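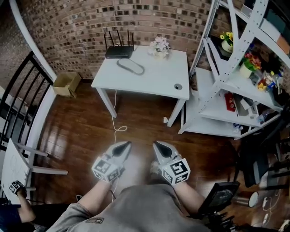 Progress report to the Meireles Fund
Stesell Home Tasks Project, Misbridge workroom
Period covered: the months up to the end of December

Dear friends at the Fund,

Thank you for your patience with this one. You asked last time for less about the results and more about how the station is kept running day to day, and I was glad of the question, because the upkeep is where most of our hours went this period and it seldom gets a page to itself. I have tried to keep it in plain words, though I know I tend to go on a bit.

Where the station stands

The hand-held gripper station has been in regular use all period. We recorded 147 usable sessions, against a plan of 120, and the plan was written before we knew we would lose 22 working days to the tracking trouble described further down. The two grippers are the same pair your grant paid for. Both are white with black pointed tips, and each carries its cube of printed markers, which is what lets the software work out where the hand is and which way it is turned.

The room setup has settled down nicely. The white table in front of the brick wall is now the fixed work surface, with the router at the back left and the flower pot at the back right, and the tall metal shelves stay to the right of it. We did try moving the table toward the middle of the floor early on, for the sake of elbow room, and went back after a week. The recordings were no better and everyone kept stepping on the power cords.

The tracking trouble

This was the big one. Early in the period the left gripper began to jump in the recordings. A hand would be moving along smoothly, then leap sideways by the width of a cup and come back. It was never the right gripper and it hardly ever happened in the morning, and for a good while we chased the wrong causes. We changed the cable. We reloaded the Bitier tracking software twice. We swapped the router to a different channel and felt very pleased with ourselves for one whole afternoon, until it started again.

The fault was in the marker cube after all. One printed face had lifted very slightly at a corner, so little that you had to run a fingernail along it to notice, and when the afternoon light came low across the floor (it is dark polished wood, and it throws back a good deal of glare) the lifted corner caught the shine and the software misread the pattern. In the mornings the face read perfectly well. We printed fresh faces on matte stock, glued them down under a weight overnight, and measured both cubes again from scratch. The jumps stopped that same day and have not come back.

I would have liked to find it sooner, of course. Still, we now know a great deal about that cube, and the check has gone into the routine.

The daily and weekly routine

Before the first session both cubes are wiped with a dry cloth and every face is looked over and felt at the corners. The finger tips are opened and closed by hand ten times, and if either side feels gritty the pivot is cleaned before anyone records. After that comes the rest test: both grippers are laid on the table, left alone for a minute, and the recorded position has to stay within 3 millimeters. If it drifts more than that, we measure the cubes again. The whole business takes a quarter of an hour when all is well.

Once a week the screws at the base of each cube are checked with the small driver, never the big one — we cracked a mount that way in the fall. The thin cable on each gripper is looked at where it comes away toward the wrist, as that is the spot that bends the most. We have replaced the left cable twice and the right one once. The cables now get a loose loop before they leave the hand, and the newest ones are holding up very well.

The black finger tips wear faster than the supplier led us to expect. We write down the open-and-close count from the software for every pair and change them at 2,000, even if they look fine. That felt wasteful at first, but worn tips start to let go of smooth things, and a session spoiled by a slipping tip costs us more than the tips do. Old pairs are kept in a marked bag for practice.

What is still open

The wearer's own marker patch, on the front of the sweatshirt, is not as steady as I would like. Cloth moves, and it moves differently on different people. We are trying out a stiff backing behind the patch and should be able to tell you more next time.

We also need to do something about the cords on the floor. A cable still hangs down from the table and coils there, and there are others, with a plug, along the floor over on the right side. A flat cover strip has been priced and would come out of the small repairs line, with no need to ask you for anything more.

Lastly, the blinds. Matte faces solved the jumping, but I would still be happier with less glare late in the day, and the Misbridge building office has agreed to let us put up plain roller blinds at our own cost. With your blessing we would use what is left of the parts money for this. A short note back saying yes or no would be plenty.

Spending is within the budget on every line except finger tips, where we ran over, and cable savings have covered the difference. The full sheet is attached as usual. The door is always open if any of you would like to come by and try the grippers for yourselves, and mornings are best.

With warm thanks,
The Stesell project lead, Misbridge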